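Clallik gripper comparison: dish rack set
README

Maintainer: Noreen Dolan
Status: collection closed in December, labels still being revised

Contents

This package holds 468 teleoperated episodes recorded to compare two parallel grippers on ceramic tableware. Both were mounted on the same arm and driven by the same controller build (Cuner, default gains). The task is to move bowls in or out of a two-tier wire dish rack. Episodes range from a single bowl to a fully loaded lower tier.

Grippers

Jitodetti: long narrow fingers, position control only.
Costello: shorter fingers, wider pads, force limit set in the controller.

Each gripper carries its own wrist camera, so the two viewpoints differ slightly. Intrinsics are stored per gripper, not per episode. Do not mix them.

Grasp types

Rim pinches make up most of the set. Operators were asked to take the bowl by the rim with one finger inside and one outside, and to keep the approach angle free. Large bowls are the harder case - their weight hangs well away from the contact point and the bowl can rotate in the fingers.
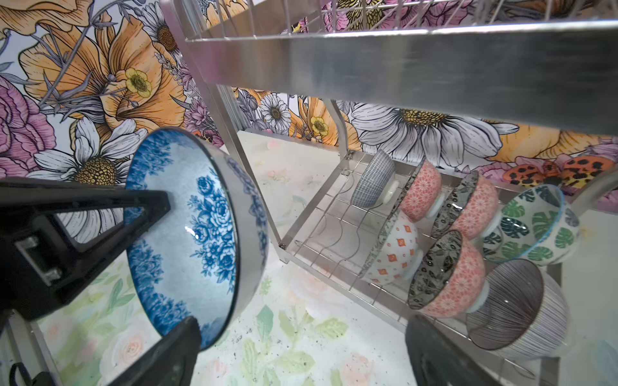

Rotation after contact is recorded in the field slip_deg. It was estimated by hand from the wrist video at 2 moments, first lift and release. Treat values under five degrees as zero. In 93 episodes the rim was hidden at one of those moments and the field is blank.

Splits

Train and test are divided by rack layout. A held-out group of 48 episodes uses layouts that do not occur in training. Patterned bowls and patterned backgrounds appear in both splits. Segmentation models trained on plain tableware did poorly on them in our checks, and masks are not included for that reason.

Known issues

Gripper width in the Costello logs lags the video by nearly three frames. The offset is constant and can be corrected on load.
Joint torques were not logged in the earliest sessions.
Episodes labeled "regrasp" may contain more than one attempt - check the event list before computing success rates.

Questions about labels go to Noreen Dolan. Please include the episode number and the gripper name.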